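Pre-screening checklist: Skunent trailer night, with comments

Hall seats 286. Doors at 6.30 pm, trailer at 7.15, cast on stage straight after. Sotar's publicist says 1000 fans will turn up. We heard 2000 for the last one and the queue didn't reach the corner.

1. Exits unlocked and lit
Pass. The left rear sign flickers. The Flarkinitz crew called it "atmosphere". Get it fixed.

2. Aisles clear
Fail, then pass. A cardboard cut-out of the leading man was parked in aisle B. Moved twice. Check again at 6.

3. Barriers on the red carpet
200 metres promised. I'd like to see them before I tick anything.
Not ticked.

4. Stage load
Pass for six people. The run sheet says four cast and the director. If the "surprise guest" is the whole dance troupe again, no.

5. Smoke and sparks
Paperwork from Adamczyk covers haze only. Sparks are still in the programme. Fail until one or the other changes.

6. Cabling
Taped at the front, bare behind the screen. Partial.

7. First aid
Two people booked, one kit on site. The second is "on its way", same as in October.

8. Green room
Walkway to the door wide enough. Heater tag out of date, so unplug it. 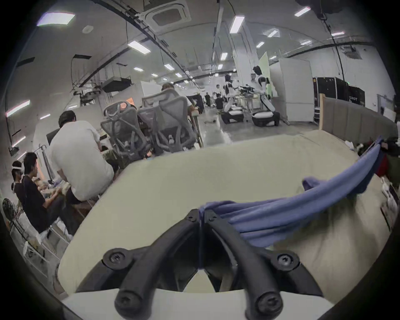
Checked and written up by Damian Wilczyńska, venue safety

9. Phones and filming
Bags to be searched for cameras, apparently, to stop leaks. The trailer goes online at 7.20. Search for glass and flares, please.

10. Sign-off
Held over. Items 3, 5 and 6 need a second look at 4 pm.

Last updated: October, 4.10 pm

Recent items
Skunent: second song out, same as the first?
Autograph line rules
Parking on premiere nights
Lost property after the Flarkinitz gala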